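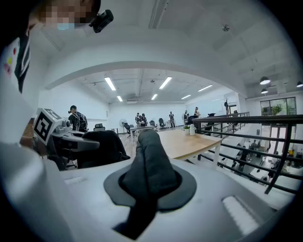 Photo: Brarkau Open Files

Haworth Shrinkage Log: README

Last updated: 4 May 2023

Tags: Laundry, Clothing, Open data, Small datasets

This site uses cookies to remember your display settings. Accept / Manage choices

What this is

A table of cotton T-shirts measured before washing and again after, kept as one CSV file. It was put together in Haworth to check the line "pre-shrunk, will not lose size" that gets printed on hang tags. I doubted the line when I started. I still doubt it, but I have more trouble now saying what the line is supposed to mean, and a good part of this file is about that.

There are 459 shirts and 799 measurement rows. Some shirts have one row after washing, some have two, and a few have only the starting row and nothing after it. Those last ones were lost, given away or cut up for rags. They are still in the file. Please filter them out yourself and say so if you publish anything.

What this is not

It is not a lab test. A lab would dry the fabric flat under set conditions and measure between stitched marks. Here a tape measure was laid on a table and the number written down. If you need to rank brands, look elsewhere. I have seen one write-up of the early release that called Fatent shirts "proven stable," and nothing in this table proves that. Fatent has the most rows, so its average moves around less. That is all.

Columns

There are eight.

shirt_id: text, unique to the shirt, repeated across rows
label: brand name as printed, spelling left alone
claim: yes if the tag says anything about shrinking, otherwise no
wash_no: zero for the starting row
length_cm: back of the collar seam to the hem
width_cm: armpit to armpit, laid flat
dryer: line, machine or unknown
note: free text, mostly blank

The claim column is weaker than it looks. "Pre-shrunk" and "minimal shrinkage" and "easy care" all got a yes in the first batch. "Easy care" says nothing about size, so I changed those to no in August, but only where the tag wording had been copied into the note. Where it hadn't, the old yes is still there, and I can't tell you how many of them are wrong.

Known problems

Width is worse than length. Knit fabric spreads when you smooth it with your hand, and two people smoothing the same shirt will get two widths. A few shirts come out wider after a wash. I don't believe they grew.

Machine drying is tangled up with brand. The Zono shirts nearly all came from one household that owns a dryer, and most of the Fatent ones came from people with a clothesline. Any comparison of those two brands is really a comparison of drying habits until someone gathers more data.

Rounding changed partway through. Early rows are to the nearest whole centimeter and later rows to the nearest half. A shirt that starts in one style and ends in the other can show a loss that is only rounding.

Water temperature was never recorded. It should have been.

Can I use it for a model?

You can, though I would ask what for. People have told me they want to predict shrinkage from the label name. With this many rows and that much overlap between label and dryer, you will get a score that looks fine and means very little. I'd want around 1000 shirts before I trusted even a simple fit, with the drying method assigned by coin flip.

For teaching, the file works better. Students can find the rounding change without being told about it, and arguing over the claim column takes up most of a class.

Loading

Plain UTF-8, commas, header row first. Blank cells mean not measured. Notes may contain commas and are quoted. Do not open and re-save the file in a spreadsheet program if you care about shirt_id, as some of the IDs get turned into dates.

License and corrections

CC BY 4.0. Credit the Haworth Shrinkage Log and give the release date. Corrections go in the issue tracker with the shirt_id and the tag wording typed out in full. A correction that only says a brand "doesn't shrink" will be closed.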